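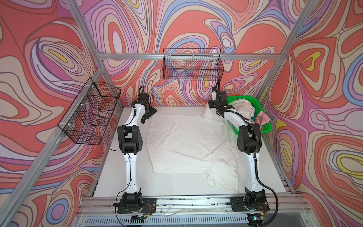
How to Fold and Store White Cotton Shirts for the Season

Cotton shirts put away in August often come out in spring with yellow collars and hard creases down the front. Most of that can be prevented with one afternoon of work. These steps are for plain cotton shirts and blouses. Silk and wool need different care.

What you need

Mild detergent
Oxygen bleach powder
Acid-free tissue paper
A cotton pillowcase or a lidded box
A flat surface wider than the shirt

Step 1. Wash everything first

Wash the shirts even if they look clean. Body oil and deodorant don't show at first, but they turn yellow in storage. Skip the fabric softener and starch. Starch attracts silverfish.

For collars and cuffs, mix a spoonful of oxygen bleach with enough warm water to make a paste. Leave it on for 45 minutes or so, then wash as usual. Check the care label before you do this.

Step 2. Dry completely

Hang the shirts until the seams are dry. The collar band and the placket take longest, so feel those before you take anything down. If you wash on Saturday morning, leave the folding for the next day.

Step 3. Lay the shirt face down

Button the top button, the third and the last. Spread the shirt on the table with the front underneath and smooth it from the middle out to the side seams. Pull the hem straight.
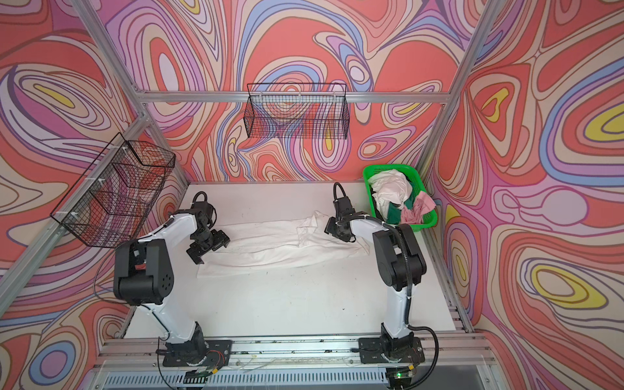 Step 4. Fold over tissue

Put a sheet of tissue down the center of the back. Fold one side in, lay the sleeve straight down along it, then do the same with the other side. Roll a second sheet loosely and place it where the shirt will bend. Bring the hem up to the collar in two soft folds.

Step 5. Pack and label

Stack no more than 9 shirts in a box, heaviest at the bottom. Avoid plastic bags, which hold moisture. Write the contents on a card and tape it to the short end.

Keep the box off the floor and away from outside walls. Refold the shirts along different lines halfway through the winter.

Marisol Valdovinos, Ernusville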